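Durnton House, first floor: room inspection checklist with comments
Completed by: Soudabeh Asadi
Job reference: 1397
Rooms covered: 2 (front bedroom and back bedroom)

Mark each line Pass, Attention or Fail. Comments go under the line they belong to. Anything marked Fail must be reported to the Collet office before you leave the building.

1. Doors and locks
Pass in both rooms. The back bedroom door catches on the carpet for the last bit of its swing. It still closes fully and the closer pulls it to.

2. Smoke alarm
Pass. Both tested with the button. The front one has been moved 300 mm further from the light fitting, as asked for in March.

3. Windows and restrictors
Attention. The restrictor in the front bedroom is stiff and needs oil. Back bedroom fine.

4. Sockets, faceplates and the wall beside them
Attention, back bedroom. The white faceplate needs a proper look from the electrician on the next visit – fixings, earth and polarity, and whether it sits tight to the wall. I have not taken it off and have not tested it, so please don't read this line as a pass for the wiring.

The wall to the right of it has reddish-brown stains, a smeared patch near the top corner of the plate and a smaller smudge lower down. I can't say what they are. There are also faint bluish lines further over, like light pen or scuff marks, and small specks and scratches on the paint. Do not spray cleaner near the socket. Turn the circuit off at the board first, then use a cloth that is barely damp and dry the wall afterwards. If the stains come back, tell Collet and we will get a moisture reading. 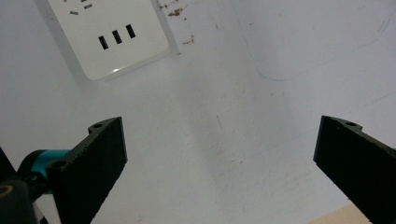
5. Heating
Pass. Both radiators come on and the valves turn. The timer was an hour out and has been reset.

6. Extension leads and plug-in items
Attention. One Pakeck lead in the front bedroom is run under the rug. Tenant asked to move it to the skirting. To be checked on Saturday.

7. Furniture
Pass. Wardrobes are fixed back to the wall. The Gitico bed in the front room has a loose slat – spare ones are in store, part number 445.

8. Floors
Pass, apart from the carpet by the back bedroom door (see line 1).

Still open: lines 3, 4 and 6. Line 4 stays open until the electrician has signed the sheet.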